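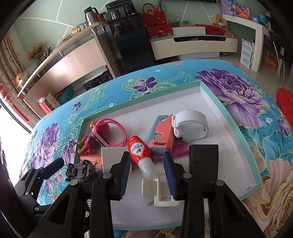
Two playtesters asked for the same thing in the first feedback round: let us see which region unlocks when, before we buy. That remark became the starting point for this report, which covers the regional release of Tiltano, a puzzle game built by our group for a handheld console store as part of the spring project course.

1. Background

Tiltano is a tile-sliding game with 14 stages. It was built in the Gimance engine and submitted to the store under the student label Quintanilla. The original plan was a single worldwide release in March. The store, however, handles each region as a separate listing, with its own rating form, text fields and price tier.

2. Method

We kept a log of every change made to the listings between first submission and approval. Store page visits were read from the developer panel once a day, at 9 a.m. Wishlist entries were exported at the same time. The European listing was submitted first, then North America, then Japan. All three used the same build.

The Inder script, written in the previous term, merged the exports into one table. It drops rows with no region code. We did not correct for players who hold accounts in more than one region.

3. Results

The three listings drew 2,215 page visits in total before release. Of these, 300 came from the Japanese page, which had no translated description for the first part of the period. Wishlist entries reached 171.

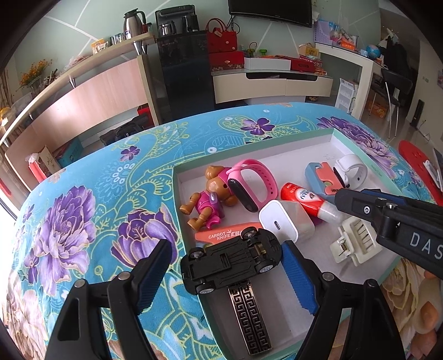

Figure 1. Small items in a box, with a toy car held upside down.

The North American listing was returned once. The reviewer noted that the control diagram showed a button the game does not use. A new diagram was uploaded and the listing passed without further comment. The European listing passed on first review - the rating form was the slowest step there.

4. Discussion

The staggered dates caused most of the confusion in player messages. The store shows a release date only to users in the matching region, so people comparing pages saw different dates or none. A fixed date in the description text would have helped, but that field is locked during review.

Wishlist figures cannot be compared directly across regions. The Japanese page went live last and had the shortest time to collect entries.

5. Remaining work

The stage select patch is still in testing. The Japanese text for stages 9 to 14 needs a second check for line length, and the price tier for Europe has to be confirmed before the listing can be edited again.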